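Skodunik Collectors Show – vendor table safety check
Hall B, 3 December 2018

Tables 18 to 26 checked before doors opened.

1. Actions open and tied: OK. Table 21 short of ties, more supplied. 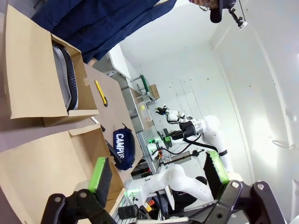 2. No loaded magazines on display: OK.
3. Ammunition boxed and taped shut: one carton at Stutel reopened for a buyer. Retaped.
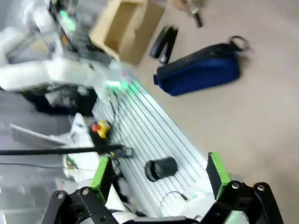
4. Aisles clear: Wouters had a hand truck in the walkway – moved. Same comment as November.
5. Fire extinguisher 214: tag current.
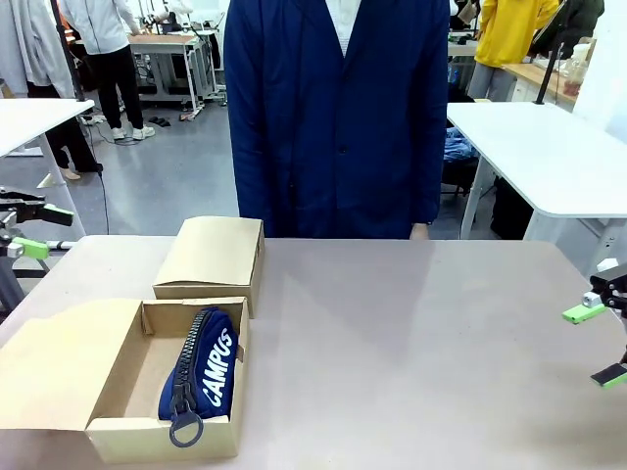
6. Exit by the Fotent tables: door sticks. Reported to the hall office, work order 719.

Recheck item 6 before closing.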